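From: Zawadi Makokha
To: felura-kitchen list
Date: July 28, 2020
Subject: Re: [felura-kitchen] Toaster, table and what stays out on the counter

On the toaster question, see my replies under each part. I trimmed the rest of the thread.

> We have two toasters now and space for one. The old four-slot
> is heavy and the lever sticks. Can we agree on which one goes
> before somebody buys a third?

I'd keep the white one. I have used it most mornings since we moved the table and it does regular sliced bread fine on a middle setting. Thick slices stick up out of the slot and you have to turn them over halfway, same as with the old one. The four-slot pulls more power than the outlet on that side likes. If the kettle is running at the same time the breaker goes, and then somebody has to walk down to the Retamal side of the building to reset it. The label on the new one says 900 watts, so it and the kettle can run together.

The four-slot can go to the Vutelar shelf with a note about the lever. If it hasn't been taken by the end of August I'll drop it at the recycling counter.

> Also, is the wood table staying? I thought it was only there
> until the Mevitport one came back.

It's staying as far as I'm concerned. The Mevitport table is 400 mm narrower and it rocked. I oiled the wood one twice in December and it has held up well, apart from one ring where a pan was set down hot. Please use a trivet. There are two in the drawer.
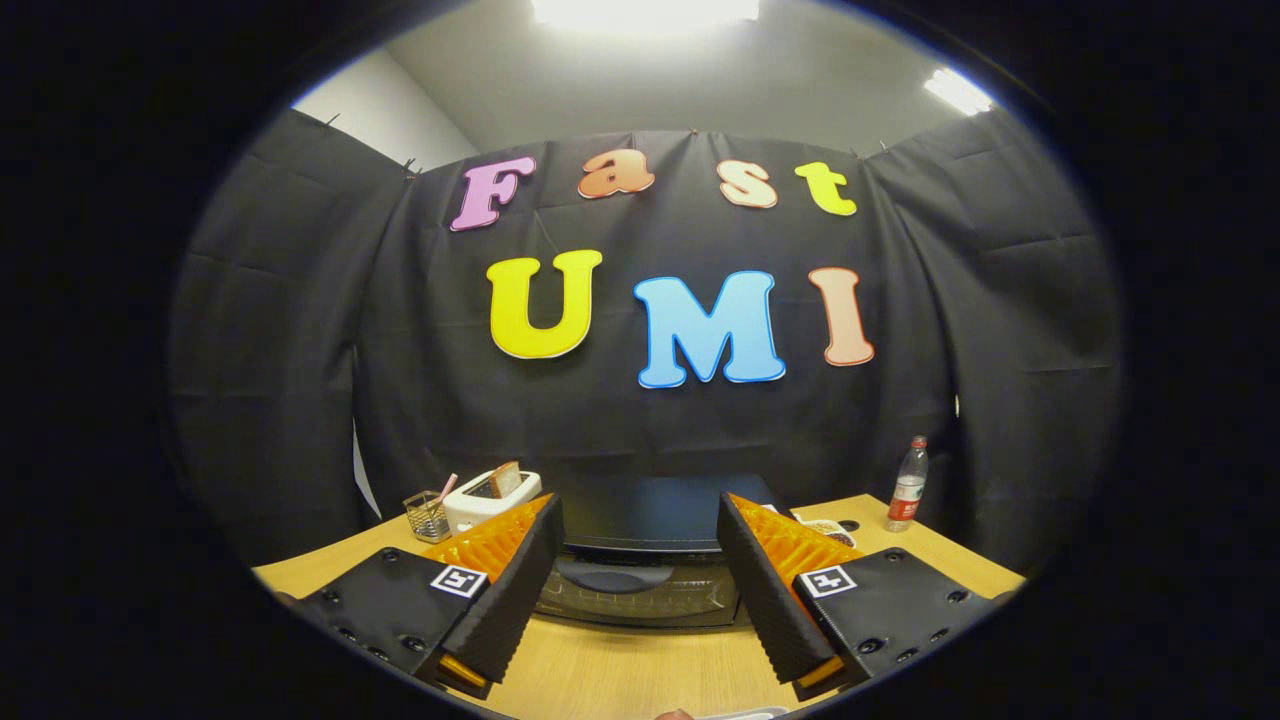
For the things that live on top of the table, I'd like to keep it to what gets used daily. The toaster stays at the back on the left. The wire mesh holder stays next to it, and it's for utensils only – pens and tape go in the desk drawer. Anything else should be washed and put back in the cabinet at the end of the day. I found a bowl last week with something dried into it that took an overnight soak to get out.

> Who is emptying crumbs? The tray was full when I looked.

I did it after your message. It slides out from the back, and you need to unplug the toaster first and let it cool. Once every couple of weeks should be enough. Tap it over the trash and not the sink, as the crumbs swell up in the drain. The mesh holder also collects crumbs in the bottom, so tip that out while you're at it. It can go in the dishwasher, top rack.

One more thing that wasn't in your message. There is roughly $30 left in the kitchen envelope. I would spend it on a bread box, something with a lid that closes properly. Bread left in the open bag goes stale by the second day with the air conditioning on. I've seen plain metal ones that would fit in the cabinet if we moved the baking trays down a shelf.

If you object to the four-slot going, write back to the list this week.

Zawadi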